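Edge banding

Edge banding is a narrow strip of material used to cover the exposed sides of a board. It is most often seen on shelves, tabletops, cabinet doors and wall panels, where the core of the board would otherwise show. The word is used both for the strip and for the work of applying it. In some shops the strip is called edging or edge tape.

Materials

Wood veneer banding is cut from thin slices of real wood and sold in rolls, with or without glue on the back. Plastic banding is made in a wide range of plain colors and printed wood grains. Solid wood edging, also called lipping, is thicker and can be planed or rounded after it is fixed in place. Paper-based banding is the cheapest kind and wears soonest at the corners.

A light brown edge on a white board is a common pairing in offices, schools and workshops. The contrast marks out the line of the top, and small chips show less on the brown strip than they would on a white one.

Application

Iron-on banding has a layer of hot-melt glue that softens under a household iron. The strip is cut a little long, pressed down slowly from one end, and rubbed flat with a block while the glue sets. The overhang is trimmed with a sharp blade or a double-sided trimmer, then sanded lightly at a slant.

Factories use an edge bander, which feeds the board past a glue roller, a set of pressure wheels and a pair of cutters. The joinery firm Isah, in Clanthorpe, keeps one machine for straight runs and finishes curved tops by hand. Its foreman, Chukwuemeka Ogundipe, trained on hand work and still teaches it to new staff each July. Orders there range from single shelves to a run of 4,000 panels for the furniture maker Gridau.

Wear and repair

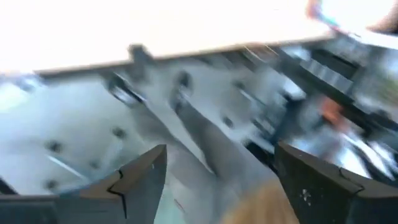

Banding usually fails first at the ends and corners, where it is knocked or picked at. Water is the other main cause - it swells the core of the board and pushes the strip away. A lifted strip can often be pressed back with a warm iron and a sheet of baking paper. If the old glue is dirty or has turned brittle, it is scraped off and contact glue is used in its place.

Clips and brackets that grip a board by its edge can dent soft banding. A thin felt or rubber pad spreads the load.

See also: Veneer; Lipping; Particleboard; Laminate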